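Hurville Store Room: Bins, Benches and Floor
Gallery 4 -- page updated 3 March 2018

Photographs and notes by Hjalti Riis

The Hurville store room holds the small-parts stock for the Trummer and Cernine product lines. The room was refitted in February, and the notes on this page record how the bins, benches and flooring were set out once the work was finished. Measurements and part codes are in the stock register and are repeated here only where they differ from the previous layout.

The room has 252 numbered bin positions. Stock at the changeover stood at 2,648 items, all relabelled under the Wornidero scheme. Under this scheme the first part of the code gives the aisle, the second the shelf and the third the bin. Older labels with a colour band are no longer valid and should be removed when found. Residue from the old adhesive comes off with citrus cleaner and a plastic scraper; metal blades mark the bin walls and are not to be used.

Bins

Grey open-topped bins are the standard throughout. They are rectangular, with tall sides, and take mixed loads of small parts without dividers. Bins from the previous layout were kept in service where the walls and base were sound. Surface wear is not a reason for replacement. A bin is withdrawn if the rim is split, if a corner has opened, or if the base rocks when set down on a flat bench.

Wear is graded on a four-step scale: A (as new), B (light marking), C (scuffed, scratched or discoloured) and D (withdraw). Grades A to C stay in use. Grade C bins are kept for picking work on the benches, and grade A bins for stock that marks easily -- mostly polished fittings and lenses.
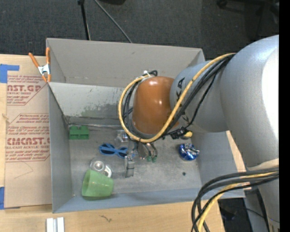
Grey open-topped bin on a light wooden tabletop, charcoal carpet behind. Scratches and specks on the lower panel of the back wall, with a darker grey-green worn patch along its lower part.

The wear grade is entered at each stocktake and is assessed on the inside walls only. Outside faces pick up marks from the shelf runners and are disregarded. Where one wall is clearly worse than the others, the bin takes the grade of the worst wall. Discolouration that does not lift with a damp cloth is recorded as wear; anything that does lift is recorded as soiling, and the bin goes to the wash trolley.

Benches

Bench tops are checked for level after any move. Tops are wiped down dry at the end of the day and oiled twice a year. Bins are lifted on and off, not slid, as grit under the base will score the surface. Maximum load is ten full bins per bench, spread evenly along the length.

Floor

Carpet is laid in the bench area and sealed concrete in the aisles. The carpet limits damage to dropped parts and keeps them from rolling under the shelving. Its drawback is that small dark fasteners are difficult to find once dropped. A magnetic sweeper is stored at the end of aisle 4 for this purpose -- please return it with the tray emptied.

Corrections to bin codes go to Hjalti Riis at the Hurville office. Include the full three-part code and the wear grade currently shown in the register.

Next gallery: Shelving and runners
Back to store room index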